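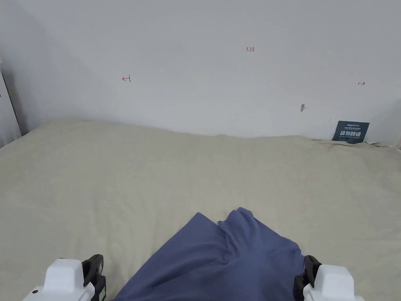 Guest Linen and Room Care: Frequently Asked Questions
Prerham Residence, Zusside Campus
Last updated November 6, 2024

The answers below apply to all short-stay guests at Prerham Residence. Guests on agreements longer than 90 nights should refer to the terms issued with their contract.

What linen is provided?
Each bed is made up before arrival with a fitted sheet, a flat sheet, a blanket and two pillowcases. One bath towel and one hand towel are issued per guest. Beach towels and bath mats are not supplied.

How often is linen changed?
Bed linen is changed every seven nights. Towels may be exchanged at the front desk on any day before noon. Guests staying fewer than seven nights may request one additional change at no charge.

May I bring my own bedding?
Yes. Personal bedding must be clean and dry on arrival. Electric blankets and heated mattress pads are not permitted in any room. Please leave residence linen in the closet if you do not intend to use it.

Where can I do my own laundry?
The laundry room is on the ground floor of the Zastham wing, next to Room 227. It is open from 7 a.m. to 10 p.m. Machines accept the residence key card only. A standard wash takes roughly 35 minutes. Items left in a machine may be moved to the folding table by other guests.
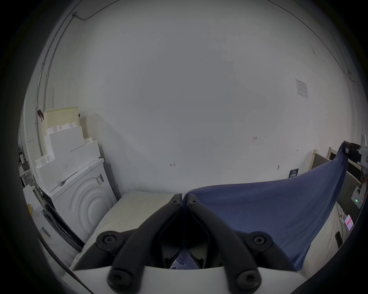 One guest, writing to the front desk after a November stay, asked whether dark items brought from home could be sent down with the weekly linen, as the bag provided does not say. They may not. The weekly collection is for residence linen only, and all of it is washed together at a high temperature. Personal items found in the bag are set aside unwashed and held at the front desk for 14 days.

Is a pickup service available for personal laundry?
Shi Laundry Services collects from the front desk on weekday mornings. Charges are paid directly to Shi. The residence does not accept responsibility for items sent out under this arrangement.

What happens if linen is stained or damaged?
Ordinary wear is expected and is not charged. Where an item cannot be returned to use, the replacement cost is added to the final account. Please report spills promptly and do not apply bleach.

What should I do with linen at checkout?
Remove the sheets and pillowcases and place them with the towels in the bag provided. Blankets should be left on the bed. Key cards are returned to the front desk by 11 a.m.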